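Home | About | Research | Participate | Publications | Contact

February 26, 2020
By Rasha Semaan

Call for participants: sensory panel on reheated foods and holding time

The Food Quality Unit at Fuvura is recruiting adult participants for a study of how holding time and reheating method affect the perceived quality of prepared meals. The study is run jointly with Enache, which supplies the test meals. Enrollment is open now and closes when the panel is full. All sessions end in June.

Background

Prepared meals are often cooked in one place, cooled, transported and reheated in another. Instrument measurements of moisture and texture describe part of what changes during that process. They do not describe how a person eating the food judges it. Published panel work in this area has mostly used single foods, such as rice or chicken breast, served alone. Our study uses complete meals with a starch, a vegetable and a protein, served in the portions a cafeteria would use.

An earlier pilot collected 2343 individual ratings. The pilot showed wide disagreement between panelists on firmness and on the word "dry," which some panelists applied to the surface of the food and others to the interior. The scoring sheet has been rewritten and a training session has been added. Pilot panelists may apply again, but must attend the new training.

What participation involves

The panel will have 73 members. Each member attends one training session and 10 tasting sessions. Training covers the scoring scale, the reference samples and the rinsing procedure between samples. At each tasting session you will receive coded samples, served one at a time, and rate each for aroma, firmness, surface moisture, interior moisture, saltiness and overall acceptability. Ratings are entered on paper. Talking is not allowed while samples are being scored.

Samples are portioned from disposable pans and served on plain white plates. Panelists are not told the holding time, the reheating method or the order of service until the study is complete.
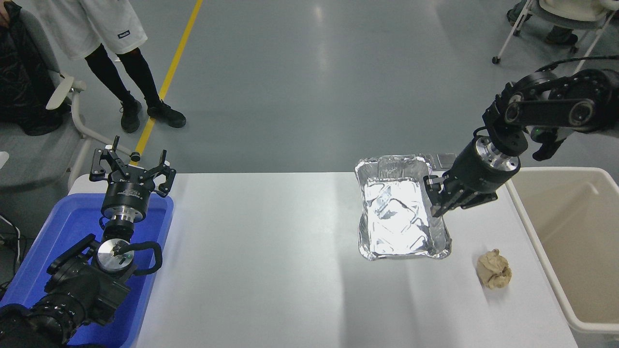

Disposable foil tray with rolled, scalloped rim.

Meals are assigned by the Cindix scheduling system, which balances the order of samples across the panel. Because the design depends on complete sets of ratings, a missed session must be made up within the same block. Panelists who miss 2 sessions without making them up will be withdrawn and paid for the sessions they completed.

Eligibility

You may apply if you:

- are 18 or older
- eat meat, dairy, wheat and eggs
- have no known food allergy or intolerance
- have not smoked or used nicotine products in the past year
- are not pregnant or nursing
- are able to read and complete a scoring sheet in English
- are not employed in the manufacture or sale of prepared meals

Loss of smell or taste, including temporary loss from a cold or seasonal allergy, must be reported before a session. The session will be rescheduled. Denture wearers are eligible, but should state this on the application, as firmness scores are analyzed separately.

Do not eat, drink coffee or chew gum for one hour before a session. Do not wear perfume, aftershave or scented hand lotion.

Location and payment

All sessions are held in the tasting rooms on the ground floor of the Briker building. Entrance is through the side door next to the loading area. The rooms are accessible by wheelchair. Parking is free for panelists; permits are issued at training.

Payment is made by check after each block of sessions. The training session is paid at the same rate as a tasting session. The current rate and the block schedule are listed in the information packet sent to all applicants. Travel costs are not reimbursed.

Risks and confidentiality

All meals are prepared, cooled, held and reheated under the written food safety plan for the study. The risks are those of eating ordinary cafeteria food. A full ingredient list is available for review before you sign the consent form. You may stop at any time and may decline any sample without giving a reason.

Ratings are stored under a panelist number. Names and contact details are kept in a separate file, used only for scheduling and payment, and deleted when the final payment has been issued.

How to apply

Request an application form and information packet from Grażyna Cieślak, panel coordinator, at the front desk of the Briker building or by mail at the same address. Completed forms are reviewed in the order received. Applicants who meet the criteria will be contacted for a short screening, in which they identify basic tastes in water and rank three samples by firmness.

Questions about the study design should be directed to Florin Marinescu. Questions about ingredients and preparation should be directed to Tarcísio Holanda at Enache.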